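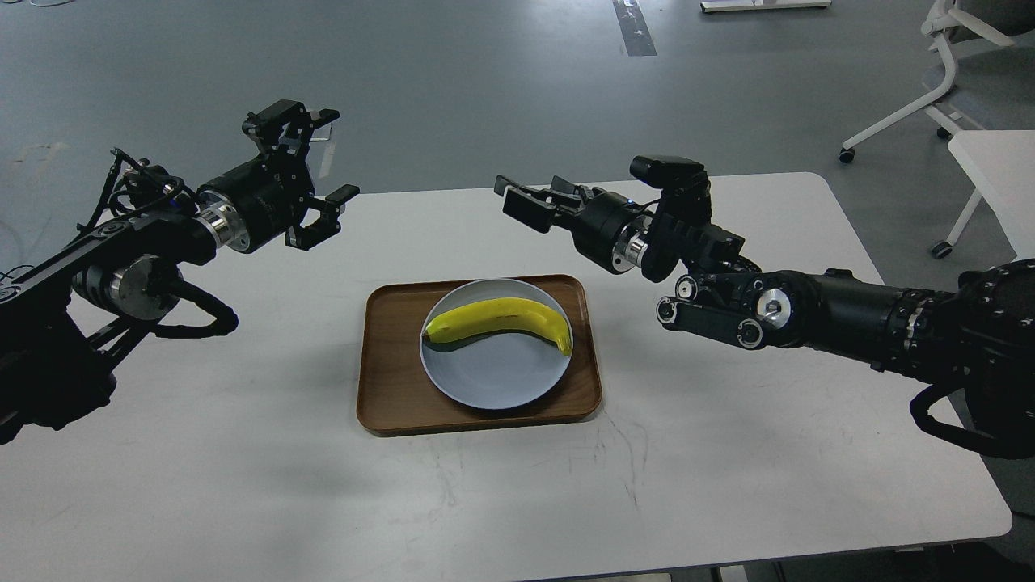 Dumitrescu asks that the cable check come before the homing check on the two-arm cell, on the grounds that a snagged loop shows up first as a homing fault and gets logged under the wrong item. Agreed. The order below has been changed to match, and the old sheet should be pulled from the binder.

Two-arm table cell, Komulitz bench 2
Pre-run inspection checklist with comments

Scope: arms, grippers, wrist cameras, cabling, table and floor marks. Controller cabinet is on the Bullico sheet.

1. Lockout and power
Main switch off before hands go inside the reach of either arm. Test the stop button from both sides of the table.
Result: pass.
Comment: button on the window side is stiff. Works, but order a spare.

2. Cabling, left and right
Follow each cable by hand from the base to the wrist. Check for flat spots, cuts in the jacket, and ties pulled tight over a bend.
Result: pass with comment.
Comment: one tie on the left arm replaced. Do not use the narrow ties from the Lallden kit — they bite into the jacket.
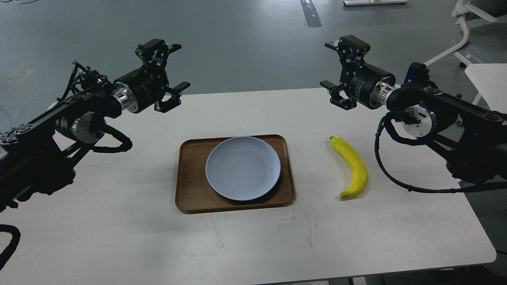

Slack is set with the arm at full reach and then checked again at the ready pose. Too little slack loads the connector; too much lets the cable catch on the table corner. At the ready pose each arm should carry an open hanging loop, and the wide curve on the right arm, beside the table, is the shape to match. The blue light behind the right wrist flange should be visible from the operator side without leaning in. Record any change in loop shape even if the arm moves freely.

3. Homing
Home the left arm, then the right, never both together. Listen for rubbing at the wrist.
Result: pass on second try.
Comment: right arm stopped short on the first try with fault 1919. Cleared, homed normally, did not come back in 60 cycles. Leave open until Sunday.

4. Wrist flanges and joint caps
Check all screws against the paint marks. Retighten only with the arm supported.
Result: pass.
Comment: two paint marks worn off on the left forearm. Re-marked.

5. Test items and table
Set out the plate, the tray and the banana, each on bare table, for the reach test. Wipe the top first. Scuffs are acceptable; anything a fingernail catches on is not.
Result: pass.
Comment: approach the plate from the left at rim height, jaws level. Stop at the rim and check clearance before closing.

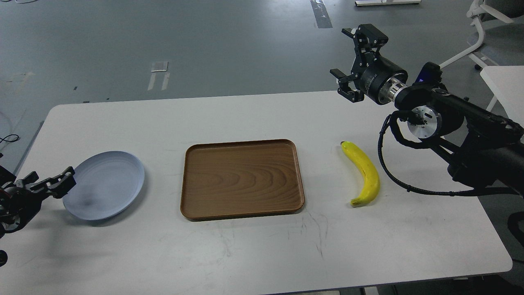
6. Grippers
Open and close each gripper fully, no load. Fingers must meet evenly along the tips.
Result: left pass, right pass with comment.
Comment: right gripper slow to open when cold. Grease per drawing 226, then repeat the check.

7. Wrist cameras
Clean the lens with a dry cloth. Check that the mount does not turn under light finger pressure.
Result: pass.

8. Floor and surroundings
Floor tape down flat, loose cable clear of the walkway, chair outside the reach of the right arm.
Result: pass.
Comment: tape edge lifting at one end, pressed down. Replace in February with the rest.

Open items: stop button spare; fault 1919; right gripper grease.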